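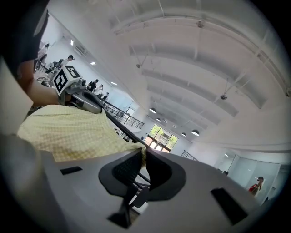

Yarn-dyed gingham in the lighter weights gives us more trouble at the folding table than any plain cloth, and I want to get the settled points down before the next batch of table linen is cut. The check is the only reference we have once the hem is pressed. On a strong color it reads from across the room. On a pale yellow like this one, with a small check, it disappears as soon as the cloth bunches, and the folder ends up following the shadow of the crease instead of the line of the weave. Lay it flat first, then look for the line.

On 24 August 2024, Neema Mwaipopo wrote:
> I have refolded the Paveleo yellows twice and they still come out
> with the corners off. The plain whites from the same shelf are fine.
> I am folding in half, then in half again, then in thirds, as on the
> sheet. By the last fold the top layer has moved against the bottom
> one by more than a full check. Is this the cloth or is it me?
> Also, does anyone still have the care notes for the Macapagal
> stock? The copy in the drawer stops after page 7.

Neema, it is mostly the cloth. I measured 43 pieces from that shelf. The warp is straight in all of them. The weft runs off square in most, always in the same direction, and the error shows up at the corner opposite the one you start from. A plain white piece can have exactly the same fault and you would not see it, as there is no check to compare against the hem.

What I do now:

1. Pull the piece on the bias, short corner to short corner, before it goes anywhere near the iron. Two firm pulls. Do not stretch the hem itself.

2. Steam from the back, then let it rest flat. If you fold it while it is still damp the skew returns.

3. First fold along a line of the check, ignoring the hem. If the hems disagree by a few threads at the far end, leave them. Put the disagreement on the inside.

4. Second fold at right angles to the first, again on a check line.

5. For the thirds, mark the shelf width on the table with tape and fold to the tape. Folding by eye is where the full check you mention gets lost.

Steps 3 and 4 go against the printed sheet, which says to match hems. The sheet was written for Haseck napkins, and those are cut and hemmed after finishing – they come out square. I would not apply it to anything yellow.

Jerome Calimlim suggested starch. I tried a light spray on six pieces. The folds hold better, but the creases mark the pale check after a few weeks on the shelf, and they need a full wash to come out. Not worth it for stored stock. It may be fine for pieces going straight out to a table.

On the care notes: Zohreh Shahbazi had the complete set in March, bound with the Breltau sheets. Page 8 onward is the wash temperatures and the shrinkage table. If she no longer has it I can type up the table from my own copy, but my copy has handwritten corrections to the shrinkage figures and I do not know who made them.

Item 628 is on the wrong shelf, by the way. It is a runner and belongs with the long pieces.

Ovidiu Crăciun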